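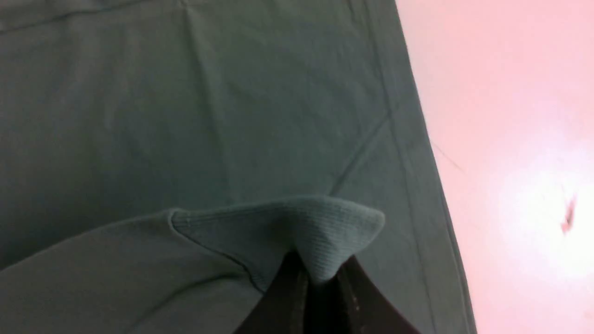 Hi all,

Peiyu Wei wrote on Tuesday:
> The left arm faulted again at the grasp step. Log says
> overcurrent on the fingers, 4 times in 100 folds. Is it
> the motor or the cloth?

Great question, and I think I have it! It's the ribbing. On the flat part of a shirt the fingers close and stop where they should, but when they pinch a ribbed band it bunches up in the gap, the controller never sees "closed," and it keeps squeezing until the driver trips. I dropped the current limit, added a timeout of 8 seconds, and ran the teal shirt all afternoon — not one fault. So happy!

One caution: after a trip the fingers stay clamped. Please hit the stop before you pull the cloth free. Zukow got a pinched thumb that way in December.

Could someone at Loureiro try it on towels?

Vasco Tavares

Trelivach folding list | Contact the list owner | Back to top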